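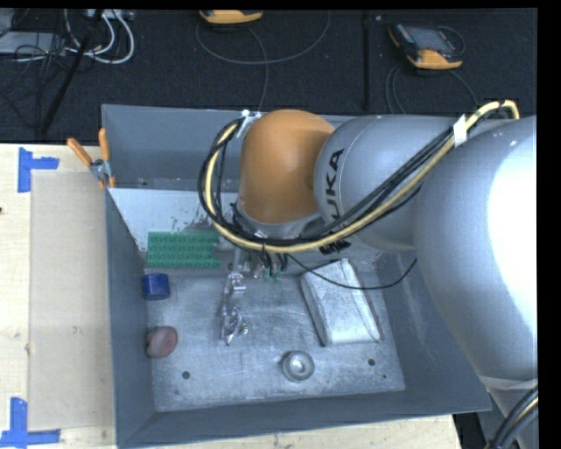 Niilo Ruotsalainen, Handsets and Components Editor
2020-04-25

Burkeck opened its handset plant to a small press group before the June release of the Jenavo 4, and I spent most of a day inside. The company makes phones for regional carriers and sells very few under its own name.

The tour started in incoming inspection, where display modules from Xiao are checked for dead pixels and touch response. Rejected panels go back in the same trays with a code sheet. Boards are populated one floor up on three lines. Only two were running, both on the Jenavo 4 main board.

Radio calibration takes up most of the second floor. Each phone sits in a shielded box for 40 seconds while transmit power is set on 19 bands. Shahzad Satti, who manages the test department, said the step used to take longer and that the gain came from new software from Bandex. The boxes themselves are unchanged. He would not give a yield figure.

Final assembly is mostly manual. The battery is glued in, which I asked about, and the answer was that carriers want a sealed back. Spare batteries will be supplied to repair shops but not to owners.

I had a few minutes with a finished phone. The side key has a short, firm travel. The camera app was slow to open on the build I used, dated the previous week. Carrier pricing had not been set, and Burkeck would not name the first network to stock it.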